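Bench diary, August: the hum in the Warkell
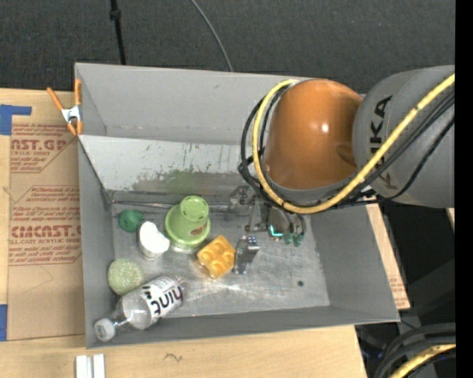 Wakana Sugawara
Audio repair and restoration, Flondlow

07:40. Warkell integrated amplifier, second day on the bench. Complaint from the owner: steady hum from both channels, independent of the volume setting, present on every input. Yesterday I replaced the mains fuse with the correct value (someone had fitted one far too large) and brought the unit up slowly on the variable transformer. Current draw was normal. Hum confirmed into the dummy load and then by ear on the old test speaker.

The tone is low and has a buzzy edge. Plain pickup from the mains is 60 Hz and sounds rounder. A full-wave supply with poor filtering gives 120 Hz with harmonics, and the scope shows the second case. That points to the main filter capacitors or the rectifier ahead of them.

08:25. Discharged the supply through a resistor and checked for zero volts before touching anything. Pulled both main capacitors. They are marked 4700 µF. The first reads 4000 and the second reads so low that the meter keeps changing range. Series resistance on the second is high enough that I did not bother writing it down. No bulge on the top of either can. There was a brown crust under the bad one, which could be electrolyte or could be the glue the factory used to hold the cans down. The glue goes conductive with age, so it comes off in either case. Scraped with a plastic blade, then alcohol and a stiff brush. The board under it is discolored but the traces are intact and measure fine end to end.

09:50. Rectifier tests good on all four legs. I have been caught before by a bridge that passes a meter test and leaks under load, so it stays on the suspect list.

Fitted two new capacitors, same value, same lead spacing, next voltage rating up. The new cans are shorter than the originals, and the clamp no longer grips them. Cut two collars from rubber sheet. They look homemade but hold well.

11:15. Power up. Hum reduced a great deal but not gone. What remains is the round 60 Hz kind, and it is louder on the left. With the phono input shorted it stays. With the preamp and power sections separated at the rear links it goes away completely. So the supply fault is cured and there is a second, smaller one in the preamp.

Lunch at the bench, which I keep telling myself to stop doing. Read the Lekadard service sheet while eating. The Lekadard is a different badge on nearly the same circuit, and its sheet is the only one I have with a proper grounding diagram. It shows a single ground point at the phono sockets. This unit has that point plus a bare wire from the tone board to the chassis, with solder that does not match the factory work.

13:30. Lifted the extra wire. Hum on the right is now below what I can hear with my ear against the speaker. Left is better but still there. Reflowed the ground lug on the left phono socket, which had a ring crack visible under the magnifier. Left now matches right.

I have left the wire in place with its end sleeved, and drawn it on the job sheet. Whoever added it was probably trying to cure the cracked lug and made a loop in the process.

14:45. Set idle current on both output pairs. The sheet calls for 26 mV across the emitter resistors after warm-up. Left trimmer is scratchy and jumps past the mark when turned. Replaced both trimmers with sealed ones and set again. Drift after half an hour is small and in the same direction on both sides.

DC offset at the speaker terminals is fine on the right, slightly high on the left, within the limit.

16:10. Soak test started with music at low level. Quoted Yoshida 135 for the job before opening it and will keep to that, although the trimmers were extra. He also wants the lamp behind the tuning scale replaced. I have none in the right length. Order placed.

17:30. Still running. Heatsink warm, transformer quiet. Switched off at the wall and put the cover on without screws. Tomorrow: repeat the idle current check from cold, clean the input selector, find the missing foot.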